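Week 5 – Holding stock: what it costs and how to decide how much to keep

Read before the tutorial. Bring your answers to the two exercises at the end. Anas Samir is taking the Saturday group for the rest of term, so send questions for that group to him.

## Where we got to last week

We finished with the purchase order cycle: requisition, order, receipt, invoice, payment. Most of you were comfortable with the paperwork. The part that went wrong in the short test was the difference between the date stock is ordered and the date it becomes available. Lead time runs until the goods can be sold or used, so it includes unpacking, checking and entering them into the system. A supplier who delivers in three days to a store that takes two days to process a delivery gives you a lead time of five days.

## Types of stock

A small business can hold stock in several forms, and the accounts treat them differently.

- **Raw materials** – bought in and not yet worked on. Flour in a bakery.
- **Work in progress** – started but not finished. Dough that has been shaped.
- **Finished goods** – ready for sale.
- **Consumables** – used up in running the business but not part of the product. Cleaning supplies, till rolls, labels.

Packaging causes arguments. If the customer takes it home with the product, treat it as part of the product. If it only protects goods in the storeroom, treat it as a consumable. Halima Tijani's chapter in the course reader sets out the borderline cases and you should know them for the exam.

## Holding costs

Holding cost is everything you pay because an item is sitting on your premises instead of the supplier's. Students usually remember rent and forget the rest.

1. Space: rent, rates, shelving, heating or cooling.
2. Capital: money tied up in stock can't pay down the overdraft.
3. Risk: damage, theft, spoilage, items going out of date or out of fashion.
4. Handling: wages for moving, counting and rotating stock.

Insurance can go under space or under risk. Pick one and be consistent, or you'll count it twice.

Capital is the largest of these for most retailers, and it's also the one that never arrives as a bill. In the Flirnton case the owner believed storage was free as she owned the building. She was paying interest on an overdraft the whole time, and the back room was full of cups and jars bought at a bulk discount that was smaller than the interest. 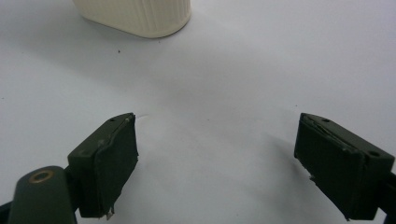
The discount itself was genuine. What she left out was how slowly the goods sold. A discount is earned once, at purchase, while holding cost builds up for as long as the item stays on the shelf. To compare them you need the expected time in stock, and for slow lines that figure is often a guess. Write the guess down so that it can be checked later.

## Ordering costs and stockouts

Holding less stock means ordering more often. Each order takes someone's time, and many suppliers charge a delivery fee below a minimum spend. Running out also costs money: the lost sale, and sometimes the customer. At Osagie, the second case, the manager cut stock so hard that staff were driving to a wholesaler and paying retail prices to fill gaps. Holding costs fell and profit fell as well.

## The reorder point

Reorder point = (average daily use × lead time in days) + safety stock

Suppose a café uses four cartons of oat milk a day and the lead time is three days. Use during lead time is 12 cartons. If the owner wants a safety stock of five, the reorder point is 17. When the count drops to 17, place the order.

Safety stock covers two kinds of uncertainty: demand may be higher than average, and the delivery may be late. If neither ever varied you could set it at zero. Zainab Adebisi's guest lecture covers how to set it from past records, and her slides will go up in November.

A common mistake is to treat the reorder point as the order quantity. The reorder point tells you when to order. How much to order is a separate decision, and we'll do that next week with the economic order quantity.

## Exercises

**1.** Hurura sells garden supplies. It uses two rolls of shade cloth a day on average. The supplier takes four days to deliver and the store needs one day to check deliveries in. Safety stock is three rolls. Calculate the reorder point and show your working.

**2.** Using the Flirnton case, list every holding cost the owner left out. Say which of them you could put a dollar figure on from the information given, and what you would ask her for to estimate the others. Half a page is plenty.

Reading for next week: Tijani, the chapter on order quantities, and the Sukumard case up to the end of the supplier letters.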